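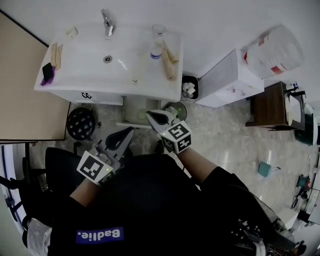 About Kernent

Kernent is a small company that records people doing household chores with hand-held grippers and turns those recordings into training material for home robots. We started in a rented apartment in Dridholm with two pairs of grippers and a borrowed laptop. We now have 38 people on staff and work in kitchens, bathrooms and laundry rooms across the region.

Most of our work happens at floor and counter level. An operator wears or holds a gripper in each hand and does the job the way the robot will have to do it, with two fingers on each side. The printed marker cubes on the grippers let us work out where each hand was at every moment. Bathrooms take up a large share of our time. They are tight, full of small things, and every home keeps its wastebasket in a different spot.

Open days

We have held open days at our Brusmont site since July 2022. The first one drew around 100 visitors, more than we had chairs for. People mostly wanted to try the grippers themselves, so we changed the format. A visit now lasts 30 minutes and has a short demonstration, usually tidying up or emptying the trash, and then visitors take a turn. Picking up a sheet of paper is harder than it looks – most people need a few tries.

Evdokia Moschos runs the visits and also trains our new operators. She takes school groups in May and everyone else by appointment the rest of the year. Please wear flat shoes and leave bags at the front desk. Children under ten need an adult with them.

Who we work with

Our longest-running project is with Loureiro, a maker of home service machines. We have delivered 290 hours of bathroom and kitchen work to them so far, and a second round is under way. To ask about a visit, write to the Brusmont office.

30 shares
Comments (2)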